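# Jivetti 300 travel wetsuit, 3 mm shorty and full-length
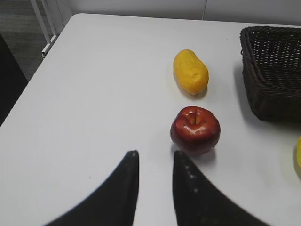
*White tabletop with rounded corner.*

The Jivetti 300 is a warm-water wetsuit for diving and snorkelling in tropical and subtropical seas. It is sold by Trultier in two cuts: a shorty with short sleeves and legs ending above the knee, and a full-length suit. Both use 3 mm neoprene on the body. The full-length version has 2 mm panels under the arms and behind the knees.

## Intended use

The suit is meant for recreational dives in water that is warm at the surface but cooler below the first few metres. It also suits long snorkelling trips, where heat is lost slowly over several hours. It is not a cold-water suit and has no attached hood. Divers who feel the cold should choose the full-length cut and may add the Wilczyńska hooded vest underneath. Allow one size up if the vest will be worn on every dive.

## Specification

| Item | Shorty | Full-length |
|---|---|---|
| Body thickness | 3 mm | 3 mm |
| Underarm and knee panels | none | 2 mm |
| Entry | back zip | back zip |
| Seams | flatlock | glued and blind-stitched |
| Seals | none | wrist and ankle |
| Knee pads | none | printed |
| Sizes | XS to XXL | XS to XXL, plus MT and LT |
| Colour | black | black |

Packed size depends on the cut. The shorty rolls into the 44 cm mesh bag supplied with it. The full-length suit should be folded once at the waist before rolling and fits the same bag without the hooded vest.

## Fit

Measure chest, waist, hips and height without clothing. If two measurements fall in different sizes, go by the chest. The neoprene should lie flat against the lower back with no fold or pocket when the arms are raised. A tight collar is normal on dry land but must not restrict breathing.

Returns for size are accepted if the suit has not been in water and the neck label is attached.

## Buoyancy

Both cuts float, and the full-length suit floats more. Carry out a weight check at the start of a trip, with an almost empty cylinder if possible. Weights used with a thicker suit at home will be too much. Neoprene compresses with depth, so both warmth and lift are reduced on deeper dives.

## Care

- Rinse inside and out in fresh water after each day's diving.
- Dry inside out, in shade, on a wide hanger.
- Do not iron, tumble dry or leave in a closed car.
- Wax the zip before storage.
- Fold loosely for travel and unpack on arrival.

## Price and supply

Shorty: £85. Spare mesh bags and zip wax are listed under Accessories. Full-length suits are made to order in MT and LT; other sizes are held at the Purutthorpe warehouse. The next production run of tall sizes is planned for September.

Page revised 7 January 2022.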